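Chapter 7
Friction: Why Things Stay Where You Put Them

What you will learn in this chapter
Why two surfaces resist sliding over each other
The difference between static friction and sliding friction
How to work out the friction force from a coefficient and a weight
Why a rolling load is so much easier to move than a dragged one

When my family moved from Samby to Vulcombe, we had an upright piano that had belonged to my grandmother, and it fell to my uncle and me to get it across the front room. We leaned on it. We leaned on it harder. We took off our jackets, had a glass of water, and leaned on it again, and then all at once it let go and went sailing across the floorboards so easily that my uncle nearly fell on his face. I was eleven years old, and I remember being quite cross with that piano. Why should it fight us so hard and then give up in a moment?

It took me a good many years to learn that the piano had been following a rule, and a simple one. You have met the rule yourself, I am sure, on any day you have pushed a stuck box or a heavy bed. It takes more of a shove to get a thing started than it does to keep it going. Most of this chapter grows out of that one observation, so please keep a piano (or a bed, or a stuck box) somewhere in the back of your mind as you read.

7.1 Two Surfaces Meet
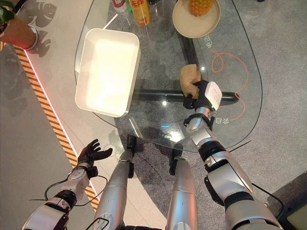
Friction begins with touch. Whenever one solid rests on another, the two surfaces meet at far fewer points than you would think, for even a polished surface has hills and valleys if you look at it closely enough. Press the surfaces together harder and more of those little hills come into contact, and the grip between them grows. The same thing is at work in a grasp. A crumpled tan object held just above a glass tabletop, as here, stays up in the air only as long as the fingers closed on it press firmly enough for friction to balance its weight. Loosen the squeeze a little and the grip weakens; loosen it enough and down it goes. You can try this with a wad of paper and your own finger and thumb, and I hope you will, before you turn the page.

Now, it is tempting to say that rough things grip and smooth things slip, and to leave it at that. Sandpaper and ice would seem to settle the matter! But two very clean, very flat pieces of metal can cling together so strongly that you have to work to part them, and a dusty road can be more slippery than a swept one. What matters is the pair of surfaces, and what lies between them. A shoe doesn't have any friction all by itself, and neither does a floor.

7.2 Static Friction

Let us go back to the piano. While it stood still, my uncle and I were pushing on it, and yet it did not move. By what you learned in Chapter 5, the forces on it must have been in balance, so the floor was pushing back exactly as hard as we were. When we pushed gently, the floor pushed back gently. When we pushed harder, so did the floor. This obliging sort of force is called static friction, and it can grow only up to a certain limit.

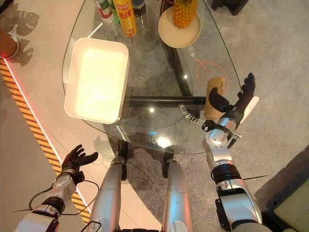
The limit depends on two things, the force pressing the surfaces together and a number called the coefficient of static friction. On a level floor, with nobody pushing down or lifting up, the pressing force is simply equal to the weight of the object.

Largest static friction = coefficient × pressing force

Worked example. A crate of tiles weighing 3000 newtons stands on the level floor of a warehouse in Provgate. The coefficient of static friction is 0.5. How hard must Ajith Ramasamy push, straight along the floor, before the crate is on the point of moving? We multiply 0.5 by 3000 and get 1500 newtons, a great deal to ask of one person. Ajith would do well to fetch a friend, or a cart with good wheels, and we will come to wheels in Section 7.4.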